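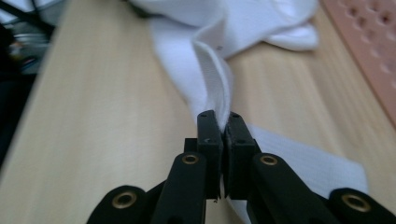 White cloth pinched between the fingertips of a hand-held gripper. Photo: Teodor Wróbel

The laundry problem

Everybody at Ternonine has an opinion about cloth. Mostly bad ones. Rigid things are easy - a mug stays a mug. Cloth slumps, twists, hides its own corners. Pick it up twice the same way and you get two different shapes.

Funmilayo Tamuno has spent two years on it. Her group's answer, written up 4 Feb 2021, is almost annoyingly simple. Take the gripper off the robot. Give it to a person. Let them do the chore with the same two fingers the machine will have later, camera riding along behind, and train on what the camera saw.

"If I can't do it with two fingers, why am I asking the arm to?" Tamuno says. She says this a lot, aparently.

They call the system Edet. The numbers first, because people ask. 2,000 demonstrations, all by hand. No robot in the building for most of it. Then the learned policy went onto an arm at the Skerkia site and got 400 trials on cloth it had never met. Flattened and folded in 51 percent of them. An older version, trained on joystick driving, managed 40.

Fifty-one doesn't sound like much. Efe Nwosu, who ran the trials, shrugs at that. Half the failures were one failure - the fingers close on two layers where they wanted one, and everything after is wrong. The camera sits behind the fingers, so at the moment of the grasp the fingertips cover the bit you most need to see. People get round it by feel. Edet has no feel. Not yet.

What did change is the recovery. The joystick policy dropped a fold and just carried on, folding air. Edet goes back. Nwosu puts it down to the demonstrators, who fumbled constantly and were told to keep going and not start over. Early on the fumbles were being thrown out as bad data. Olumide Ekpo argued for keeping them and lost, then argued agian in June and won.

Not everyone is sold. Ubaldo Mazza builds folding rigs at Muvitz and thinks a wider finger would beat any amount of data. "Give me a better clamp," he says. Tamuno's reply is that she'd take the clamp too, thanks.

Next up is touch sensing in the pads, then fitted sheets. Nwosu has asked to be on leave for the sheets.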